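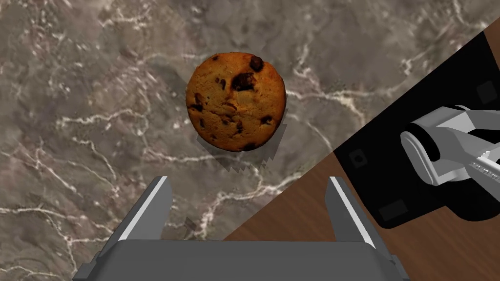

Week 4 handout: Sugar and what it does in baking

Last week we worked through flour and gluten, and this week is my favourite of the whole term. Most people think of sugar as the sweet bit. It is that, but it also holds water, helps trap air, browns, melts, sets hard again and gets in the way of gluten. Take it out of a recipe and you'll notice the texture before you notice the taste!

1. Sugar and water

Sugar is hygroscopic, a word worth learning to spell for the test. It pulls water towards itself and hangs on to it. In a dough, that water is no longer free to wet the flour, so less gluten forms and the baked result is more tender. It's also why a high-sugar cake stays moist for days while a plain bread roll goes stale overnight.

Brown sugar holds more moisture than white, thanks to the molasses. Swap one for the other in the same recipe and you'll feel the difference in the chew as well as the colour.

2. Sugar and air

When you cream butter and sugar, the crystals drag tiny pockets of air into the fat. Caster sugar has smaller crystals, so it makes more of those pockets and they're finer. Icing sugar is too fine to do the job well, and liquid sweeteners such as honey or golden syrup can't do it at all. Baking powder makes very few new bubbles - mostly it inflates the ones you already beat in. Students never believe me until they've done the bench work, so we will do it.

3. Spread

Sugar that hasn't dissolved in the dough melts and dissolves as the oven heats it, and the dough loosens. The butter is melting at the same time. A biscuit or cookie spreads until the egg proteins and starch firm up enough to stop it. More white sugar generally means more spread and a crisper edge. Chilling the dough slows everything down at the start, and you get a thicker result.

4. Browning

Two separate reactions, and please keep them apart in your answers.

Caramelisation is sugar breaking down from heat alone. Table sugar needs about 160 degrees Celsius or more, so it happens mainly at dry surfaces and edges.

The Maillard reaction is between certain sugars and amino acids, and it gets going at lower temperatures. It gives us bread crust, roasted coffee and a great deal of what we call a "baked" smell. An alkaline dough browns faster, which you can test at home with a pinch of bicarb (only a pinch, too much tastes of soap).

Bench work for Friday

Work in groups of 2. Each group makes one master batch of plain butter dough using 1000 g of flour, then splits it evenly before the sugar goes in. One half gets 156 g of white sugar, the other 156 g of dark brown. Same tray, same shelf, same time. Measure the width and height of each piece once it has cooled, and write down how it snaps or bends.

Bring an apron, a ruler and your notes from the flour class. Reading is the Antal chapter on crystals, up to the part on fudge - keep going if you can, the fudge part is wonderful.

Handout updated Nov 20, 2020

Related handouts
Week 2: Fats, from butter to lard
Week 3: Flour, gluten and the Berik stretch test
Week 5: Eggs as glue, foam and colour
Risetti kitchen: safety and clean-up rules
Garnport campus: booking a bench in February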